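Dralwood Open Day Suturing Recordings

Data card, first release, 28 November 2025

Summary

This is a small collection of camera recordings from the suturing demonstration at the Rukmont open day. The demonstration ran in the Dralwood room on the ground floor and used practice pads only. No patients, animals or human tissue were involved at any point. Visitors stood behind a rail and watched on two wall screens while the task was repeated through the day.

The release has 43 clips and 3,524 still frames pulled from them. Clips have no sound. The whole set is in one folder per clip, with a text file in each folder giving the start time, the camera and the pad number.

The task

The task is interrupted suturing along a short incision in a soft pad. One stitch means passing a curved needle through both sides, tying the knot and trimming the tails. The pad is kept wet during the session, so expect strong glare in many frames. Thread is black throughout.

A clip can start in the middle of a stitch. We cut on the demonstration schedule and did not try to line clips up with the steps of the task. If you need clean starts, use the step labels described further down.

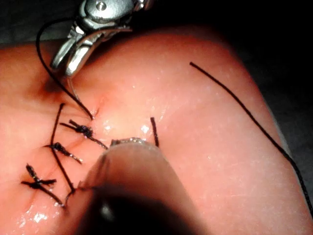 Wrist view: needle at the pad, just above the uppermost of three tied knots.

Cameras

Two kinds of view are included. The wrist views come from small cameras close to the instruments, and the near instrument is often out of focus in them. The fixed view comes from a camera mounted at the work area and takes in more of the pad. All views are in color.

Wrist and fixed clips share a clock, but the offset between them was checked only at the start of the day. Treat matching across views as good to within a few frames. Clips recorded after the lunch break have not been checked again.

Labels

Step labels were added by hand after the event. The label set is: reach, grasp, insert, pull, handoff, tie, trim, idle. Of the extracted stills, 473 also have outlines drawn for the needle, thread and instrument tips. Where the thread crosses itself, the outline follows whichever strand is on top. 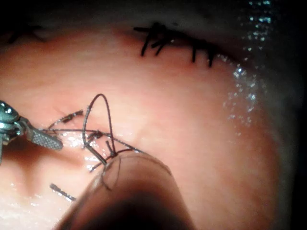

Tie was the hardest label to apply. Loops slip, get pulled tight and are started over, and two labelers often disagreed on the frame where one attempt ended and the next began. We kept the earlier frame in every case. Short pauses inside a tie are still labeled tie, and idle is used only when both instruments are clear of the thread.

Handoff starts when the second set of jaws touches the needle and ends when the first set lets go. It is a short label, often only a handful of frames, and is easy to miss at reduced frame rates.
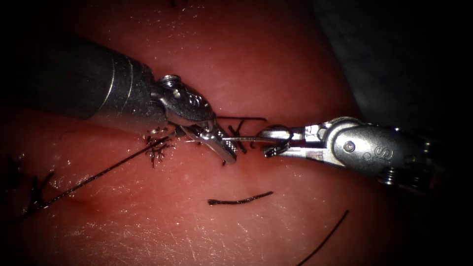 Fixed view: both sets of jaws on the needle, labeled handoff.

Known problems

Loose thread from earlier stitches was left on the pads between runs. It is outlined the same way as thread in use.
Pad numbers are missing for the first two clips.
Some wrist clips are very dark toward the edges.
The folder named Florncombe holds test clips from setup and is not part of the count above.

Use

The set is free for teaching and research. It is too small to train on alone and says nothing about clinical performance. Please cite it by the title at the top of this card. The label tool settings are in the Borbély folder, along with the version of the labeling guide we worked from.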